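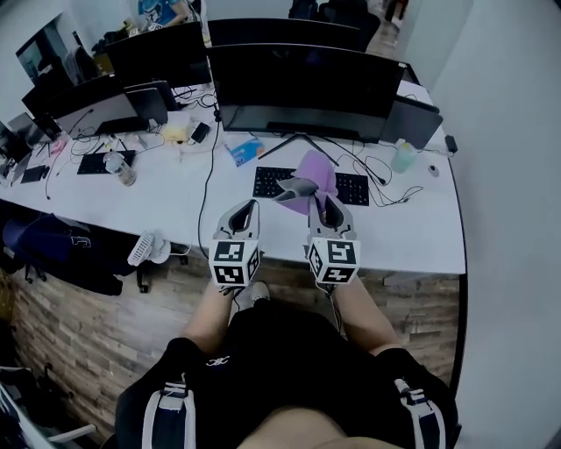 Big monitor, small monitor, keyboard, purple cloth.

Jeden: a word list for people learning to read old family letters

Hi, and thanks for opening the README! I'm Irja Saarinen, and Jeden is a list of the odd spellings, shortened words and plain mistakes I kept running into while typing up my family's letters. It started as a text file on my desktop called "words i can't read" and got out of hand from there.

The letters came to me in a cookie tin. My grandmother's side wrote constantly — to each other, to cousins who had moved away, to a shop called Brukier that apparently never sent the right buttons. They wrote small, they ran out of paper, and they abbreviated everything. If you've ever stared at one squiggle for an entire evening and then found out it says "and," you are my target audience.

What you get

There are two files. entries.csv is the list itself, with 2,000 rows, one for each spelling. letters.csv tells you which letter each spelling came from, and there are 755 letters in there. You can join them on letter_id.

The columns in entries.csv:

entry_id: a number, not in any useful order
as_written: exactly what's on the page, wrong letters and all
my_reading: what I think it says
sure: yes, mostly, or no
letter_id: where it came from
notes: me talking to myself

Please do read the notes column. I was going to clean it up before putting this online and then didn't, so it has things like "same as the soup letter" and "ask Seija." Seija is my aunt, Seija Peltonen, who reads the old handwriting far better than I do. When she and I disagreed I went with her reading and put mine in the notes.

About the "sure" column

"Yes" means two of us read it the same way without peeking. "Mostly" means I'd bet lunch on it. "No" means I'm guessing from the rest of the sentence, and you should treat it that way. If you want a safe list, filter to "yes" and ignore the rest.

Things that will trip you up

Dates in letters.csv are a mess. Lots of letters only say "August" or "after church," so the column is plain text and will not sort. Sorry!

Fondovitz is a surname and it's spelled four ways. I kept all of them as separate rows, on purpose. Please don't send me a fix that merges them (Alcides Meireles, I say this with love).

The file is UTF-8. If the dots over your a's turn into garbage, your spreadsheet program opened it as something else — use the import menu and pick UTF-8 there.

What's left out

I took out street addresses and anything about someone's health. A few letters from Ritva Pelkonen's branch aren't included because she'd like to keep them in the family, and that's fine by me. There are no scans of any kind in the download, only typed text.

Using it

Go ahead and use the list for whatever you like, including paid work. A mention of Jeden is nice to have. If you print it out and stick it on the wall next to your own cookie tin, I'd love to hear about it.

Fixes and new words

Open an issue with the entry_id and your reading. Teemu Halonen looks after the issues when I'm busy, and he's quicker than me anyway. New words from your own letters are welcome too, as long as you send the full sentence they came from.

Next up is the bundle of postcards, which are written in pencil. Wish me luck.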